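About Prilthorpe

Prilthorpe is a supplier of interior coatings and surface finishes for schools, clinics and small offices. The company was formed from the merger of two contractors, Rodari and Sondow, and kept the workshop and the color records of both. Work is carried out from one site with 15 permanent staff.

Most orders are for repainting occupied buildings. We quote by measured area, after a site visit, and the quote lists the primer, the number of coats and the curing time for each room. Film thickness is checked with a gauge on every coat. Readings are filed with the job sheet and sent to the client on request.
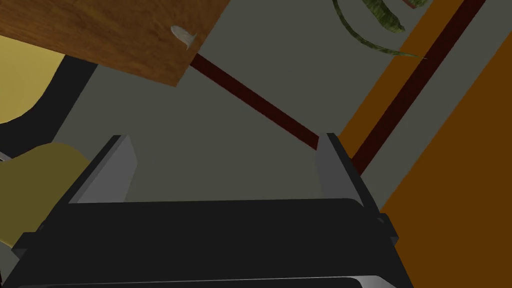 Color matching is done in house. The archive holds 3,365 formulas, each stored with a painted card, a batch number and the sheen level at the time of mixing. A client who returns for a touch-up can order from the card number alone. Cards are kept in closed drawers and remade when they drift outside tolerance - the old card is kept behind the new one.

The Bălan range was added for floors and worktops. It is a two-part coating in satin and matte, sold in 3 container sizes. Mixed material must be used within 2 hours, and we do not sell it without the printed data sheet. Standard colors are shipped from stock. Custom colors are mixed to order and cannot be returned.
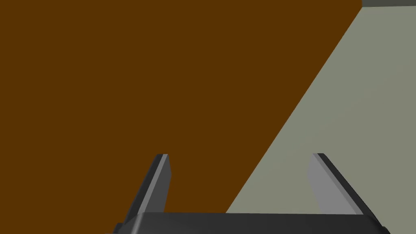 Orange-brown next to pale gray-green, divided by a straight edge.

Sample cards are free to trade accounts and charged at cost to everyone else. Requests should give the substrate, the existing coating if known, and the type of lighting in the room. Colors should be approved from a card under that lighting - screen colors are not accepted as a reference.

The workshop closes for equipment service in July. Orders placed during the closure are mixed in the sequence received.

Page last revised Jun 5, 2018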